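Lorena Valdebenito
Small thread about my table, because people asked me how I keep it clear when I work with small things. 1/13

For a long time I lost screws every day. The table was dark brown and everything on it was also dark or gray. I was always on my knees with a flashlight.

In October I changed to a white top. It is the best change I made. Any small part shows at once, and also the dirt shows, so I wipe it more often.

Second change: one tray. Only one! Before, I had 12 little boxes and I never remembered which one had what.

My tray is from Fivar, plain white, with round corners. Round corners are important for me. In a square corner the small parts get stuck and my fingers can not take them out.

The rule is simple. If I am working with it, it is in the tray. If I am not, it goes back to the drawer. The table around the tray stays free.

Seema Kandpal asked if a white tray on a white table is not confusing. A little, in the first days. Now I look for the edge of it and not for the color.

I also do not put the tray straight. I turn it a little, so one corner comes nearer to my hand. My friend Deepak finds this very ugly and always makes it straight again.
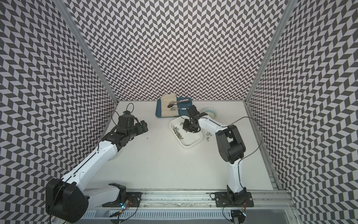
Cables are the next problem. For many years mine were lying across the table and I pulled things down with my sleeve. Now they go along the edge, or up high and over.

If you can buy only one extra thing, buy a cable trough with slots for the front or the back of the table. I paid 199 for a long one from Ellport, and a shorter one would be enough for most people.

Mohit Rathore wrote me that he uses a baking sheet in place of a tray. Good idea, but mine made too much noise when I dropped screws in it.

What I still do badly: the end of the day. I am tired and I leave the tray full. Then in the morning I need almost 12 minutes to understand what I was doing.

So now I write one line on paper and leave it in the tray with the parts. "Next: the left hinge." It helps me more than any box.

If you have a better way to sort very small washers, please write to me. I have 100 of them in a coffee cup. 13/13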